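Keeping Your Medicines in Order at Home

My aunt Huguette kept every pill she was ever prescribed in one cookie tin, and when we finally went through it together (two pots of coffee, I might add) I promised myself I'd do better in my own kitchen.

Start with the place. The bathroom cabinet seems the natural spot, but all that steam from the shower is hard on tablets, so I moved mine to a high shelf in the hallway closet, well away from the stove and well out of reach of the grandkids. Leave everything in its original bottle, leaflet and all. Check the dates every 3 months or so, and take anything expired back to the pharmacy if they'll have it.

For liquid medicine, please use the syringe or cup that came in the box, never a kitchen spoon! Spoons vary far more than you'd think. Rinse the syringe in warm water, pull it apart and let it dry on a clean towel.
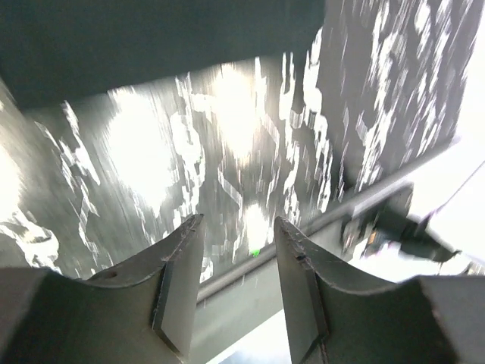

Two gray gripper fingers with a gap between them.

Last of all, write a list of what everybody takes, how much and when, and tape it inside the closet door. My neighbor Wanpen keeps a second copy in her purse, and I've started doing the same. Use pencil, as doses do change, and put the pharmacy's phone number at the top in nice big figures.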